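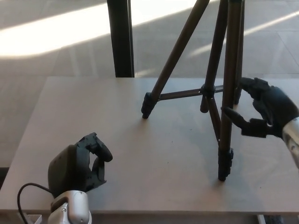

Mahsa Sharifi
Course instructor, Work and Automation

Reading time: 9 minutes

Handout 6: What happens to a job when part of it is automated

Read this before class and bring it with you. We will use the Pinlow case for the first half of the session and the group exercise for the second half. If you missed handout 5, you need the section on task lists from it, because I use the same method here without going over it again.

1. Jobs and tasks

Most arguments about automation are about jobs. Will there be fewer of them, will they pay less, who will have them. Those are fair questions, and we come back to them in September with the economics reading. For this unit I want you to work one level down, with tasks.

A job at a workplace is a bundle of tasks. Some are written in the job description and some are not. When a company brings in a machine, it almost always buys it for one task or a small group of tasks. The rest of the bundle stays where it was, or gets passed to somebody else, or quietly stops being done. You cannot tell which from the purchase order. You have to go and look, or talk to the people who do the work.

The written list and the real list are rarely the same. Write both when you can.

2. The Pinlow case

Pinlow rents out equipment for events and small film crews: stands, lights, tripods, cases, cables. Everything that goes out comes back, and everything that comes back has to be checked before it can go out again. The returns room handles 2675 items in a normal month and close to double that in the summer.

Before the change, a returns clerk did the whole job for each item. Take it out of the case, open it up, look it over, fold it, clean it if needed, record it, put it on the shelf. The company then set up a two-armed robot at a table to do part of the handling. A supplier named Wukport did the installation and trained the staff.

The written task list for a tripod, as the clerks had it before:

- Remove from case and stand it on the table
- Open the legs and check that they spread evenly
- Check each leg lock
- Check the feet
- Turn it on its side and check the braces and the center column
- Fold, wipe, tag, shelve
- Fill in the return record

The robot was bought for the lifting, turning and holding. The checking was to stay with people at first. On paper that is an easy line to draw: the machine holds, the person looks. In the interviews, the line turned out to be the main thing people wanted to talk about.

3. What the clerks said

I interviewed two clerks, one supervisor and the technician. These are from my notes, shortened.

Raffaele Vitale had been in the returns room the longest. He said the lifting was the part he was glad to give up. His shoulder had bothered him for years. But he also said he used to find loose locks with his hands before he saw anything. When you turn a stand over yourself, you feel the slack in it. With the robot doing the turning, he had to go back and touch every lock on purpose, which he had never thought of as a separate step.

Afshin Nazari was newer and liked the change better. He moved between the table and the record screen and said the day went faster. His complaint was about waiting. When the robot stopped, he was not allowed to reach in and finish the item by hand. He had to pause it, step up, fix whatever it was, step back and restart it. He described this as the most tiring part of the day even though nothing in it was heavy.

Renzo Fontana, the supervisor, said his own work changed more than he expected. He used to make a schedule by headcount. Now he makes it by item type, because some items go to the robot table and some still go to the hand tables, and the mix is different every morning.

Amirhossein Nazari is the technician. His position did not exist before. He came from the repair bench and got two weeks of training from Wukport. When I asked him what he does, he said that he mostly watches for grips that are going to fail and writes down where they were. He and Afshin are cousins, and they disagree on almost everything I asked about.
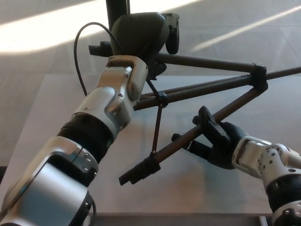 Task analysis gets hard when an object has no single right place to hold it. A box has flat sides and a weight you can guess. A tripod has long legs, joints, locks and thin braces, and its balance shifts as soon as you tip it. Think about what each hand is for when one hand is closed around a lower leg just above the foot and the other arm has its wrist up against the head. A person doing this would not be able to tell you why they chose those two points. Raffaele could not, and he had done it for eleven years. Somebody at the workplace still had to put it into words so that it could be taught, and this is the kind of work I want you to notice. It was done by the clerks, in the hours when they were also expected to clear the shelf, and it did not appear in anyone's job description.

Please underline that last part. Several of you wrote in the last assignment that automation "requires input from experienced staff." It does. Say who gives the input, when they do it, and whether it is paid or counted.

We use cookies to improve your experience on this site. By continuing to browse you accept our cookie policy. Accept / Manage settings

4. Four things that can happen to a task

For every task on the list, put it in one of these groups. The names are mine and you are free to use others in your paper as long as you define them.

Moved. The machine does it now. At Pinlow this was most of the lifting and turning for stands and tripods.

Kept. A person still does it in the same way. Tagging was kept. So was dealing with customers at the counter.

Changed. A person still does it, but under different conditions. The leg lock check is the clear case. It used to happen along with the turning and now it is a step by itself.

New. It did not exist before. Pausing and restarting, writing down bad grips, planning by item type, keeping the robot table clear of things that are not part of the work.

Students usually find the first two quickly and stop. The last two are where most of the effect on people is. A clerk whose tasks are mostly "kept" may say that nothing happened to her job. A clerk with the same title at the next table may have half a day of "changed" and "new."

There is also the task that drops out with no decision made. At Pinlow the clerks used to talk to each other over the tables about items that kept coming back damaged from the same customers. When the tables were moved apart to make room for the robot, this talk mostly stopped. It was never on a list, so it was not moved or kept. The supervisor found out when a set of bad stands went out to the same client twice. I do not have a group for this. Write it at the bottom of the page under "lost" and explain it in a sentence.

5. Pay, grades and titles

The technician position was put one grade above clerk. The clerks' grade did not change. Management's view was that the clerk job had gotten lighter. The clerks' view was that it had gotten lighter in the shoulders and heavier in attention, and that the grade system only had a box for the first one.

Pinlow paid a one-time amount of $300 to each clerk who went through the training. Renzo thought this was fair. Raffaele thought it paid for the training days and left out the weeks of explaining that came after – he used the word "teaching" for it, and he was firm about that word.

I do not want you to decide who is right in your paper. I want you to show which tasks each of them is counting.

6. A second site, for comparison

Tredadstead is a school supply warehouse that put in a packing machine the year before. I have not visited it. What I have is the task list their staff wrote and one phone interview. The machine there packs flat goods of standard sizes, 4000 pieces on a full day, and people load one end and clear the other.

The tasks at Tredadstead split more cleanly. Most of them are either moved or kept. The new tasks are few and were written down early. The person I spoke with said the pace was the problem, since the machine sets it and the loaders follow.

At Pinlow the clerks set the pace, more or less, and the robot is the slow one. They spend their day watching and waiting. At Tredadstead they spend it keeping up. Both groups told me they were more tired at the end of a shift than before, and they meant different things by it. Be careful with survey questions that only ask "are you more tired."

7. Exercise for class

Work in groups of three or four. Pick a job that one of you has had. Restaurant, store, warehouse and office jobs all work well.

Write the task list from memory. Then have the others ask questions until the list is at least a third longer. Common things people leave out: fetching, waiting, cleaning up after the shift before yours, answering questions from new staff, knowing where things are.

Choose one task on the list that a machine could take over. It has to be a single task. "Stocking" is too big, so pick the part of stocking you mean.

Now go through the rest of the list and mark each task moved, kept, changed or new. Add the new ones that are missing. Put an initial next to each for the person who would end up doing it. If you cannot name a person, leave it blank and we will talk about the blanks together.

8. For the paper

The paper is due at the end of the unit. Use either Pinlow or a workplace you know. If you use a workplace you know, change the names of the people and ask me first if it is somewhere you still work.

The interview notes are in the course folder under Ametepe, which is the name of the project and has nothing to do with either company. The full set runs to 1026 lines, so use the index at the front. Quote by line number. The notes with Amirhossein are split over two files because we were interrupted – read the second one as well, as he changes his mind there about the grade question.

Office hours are unchanged. Please bring your task list if you come to talk about the paper.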